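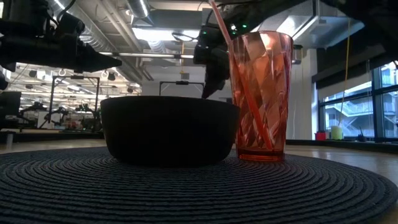 BRONBERG, 10/06/2025

Trelluvus commissions third series of celebrity interview programme Issa

Production company Trelluvus has commissioned a third series of Issa, the studio interview programme presented by Palesa Fourie. The order is for 11 episodes, each with a running time of one hour. The first two series remain available on the streaming service Nodura, which holds the rights to the new episodes.

Recording takes place in Bronberg before a seated audience. Each episode will feature one principal guest from film, music or television. A shorter closing segment will cover entertainment news from the preceding week and will be recorded on the day of release. The guest list will be published in January.

Torben Wegener continues as series producer. Anneli Huttunen joins as head of guest booking and replaces Seija Hyvönen, who moves to the development department at Trelluvus.

"The format of the main interview is unchanged," said Wegener. "The closing segment has been lengthened by five minutes and now has its own editor."

Under revised editorial terms, guests will receive a list of subject areas before recording but will not be given questions in advance. Publicists may attend in the gallery. Requests for cuts must be made in writing and will be decided by the series producer.

More than 1000 audience places will be allocated by ballot across the series. Applicants must be aged 18 or over. Tickets are free and cannot be transferred.

Press enquiries: Tuulikki Tikkanen, Communications, Trelluvus, Bronberg. Accreditation for recordings is issued on request.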